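Skordale cell: software review meeting
Notes of the February meeting, started 10.15

Present: Dorothy Furnival (chair), Trevor Clegg (control), perception (two from Muden), planning, tooling. Crabtree dialled in for items 2 and 4.
Minutes taken by planning, in turn.

1. Last meeting's notes
Agreed, with one correction. Item 5 said the drive carrier task was "working". Dorothy asked for this to read "has been seen to work". Trevor thought that was splitting hairs. It was changed anyway.

2. Carrier pose estimate
Muden presented the new pose model for the blue drive carrier. It was trained on 900 labelled wrist views and tested on 200 held back. Their slide gave a very good figure for the held-back set. Dorothy asked whether the 200 came from the same sessions as the 900. They did. She said in that case the figure tells us the model can recognise a morning it has already had, and asked for it to be left out of the summary until there is a test set from separate sessions.

Muden's answer was that the carrier is a strong colour against a grey chassis and is an easy thing to find. Planning replied that finding it has never been the trouble. What the insertion planner needs is the angle of the carrier in the fingers after the grasp, and the model still reports the angle it had before. Any slip in the grip goes straight through to the approach path.

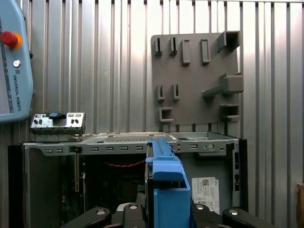 Crabtree asked if the planner could simply take a second estimate once the arm has backed off to the hover pose. Trevor said yes, the call exists, but it blocks the control thread and he doesn't want it there in its present form. Muden to look at running it in a separate process. No promise on timing.

There was a longer discussion about glare. The bright sheet metal washes out near the light and the edge detector then invents edges along the folds. Muden said the new model is "robust to lighting". Dorothy asked what had been varied to show this. Exposure in software only. Noted as not shown.

ACTION: Muden to build a test set from sessions not used in training.
ACTION: Muden and Trevor to agree where the second pose call lives.

3. Contact and force thresholds
Trevor reported on the guarded move. The controller stops on a force limit and then hands over to the search routine, a small spiral in the plane of the drive cage opening. He has gone through 221 logged insertion attempts. In his view the spiral does very little. Most attempts that ended well had gone in before the search started, and most that needed the search timed out.

Tooling disagreed and said the spiral radius was set for the old fingers and had never been touched. Trevor accepted this but said he would want to see it help before anyone spends a week tuning it.

Dorothy asked how the log decides that an attempt "ended well". It checks final depth along the tool axis. It does not check that the carrier is latched. So a carrier sitting deep and crooked is logged as a success. Nobody at the table could say how many of the 221 that covers. 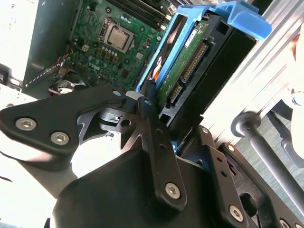

Planning raised the clearance model again. The collision mesh for the gripper is a simplified hull that leaves out the screw heads and rounds off the outer linkage plates. The chassis mesh has the cage and the side walls but not the memory slots or the processor latch lever. The planner therefore passes paths as clear on the strength of geometry that isn't there. Trevor's view is that the hull is padded enough to cover the gripper side. Planning's view is that padding is also why it rejects good paths near the cage, and we can't have it both ways.

Agreed to keep the padding for now and add the missing board parts to the chassis mesh.

ACTION: Trevor to add a latch check, or failing that a manual tick box, to the attempt log.
ACTION: Planning to update the chassis mesh.

4. Mesix task editor
Crabtree have been trying Mesix as a front end for sequencing the steps. It is pleasant to use and the drag-and-drop tree looks good on a big screen. Trevor's objection is that it hides retries. A step that fails twice and passes on the third go shows green, the same as one that passed first time. There is a setting to expose the retry count but it doesn't get written to the export.

Dorothy said she would not sign off a tool that makes the numbers look better than they are, however nice the tree is. Crabtree felt this was harsh given that the scripts it would replace have no display at all. Fair point, noted. 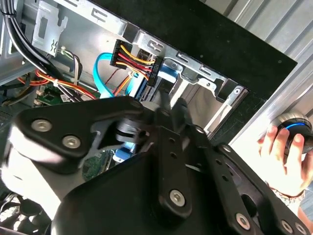

Cables were brought up under this item, though they belong under 3. The planner has no model for anything that bends. Data cables and power leads are left out of the mesh completely, and the present method is to hope the wrist goes over them. Muden offered to segment them from the wrist view and pass a keep-out volume. Planning said a keep-out round every wire would leave no path at all. Left open.

ACTION: Crabtree to ask whether the retry count can be exported.

5. Any other business
The regression suite has over 3 hours of replay in it and is being skipped before merges. Trevor to cut a short version.

The Sunday overnight replay run did not start. Cron entry had the old path.

Next meeting: same time, Dorothy to circulate the room.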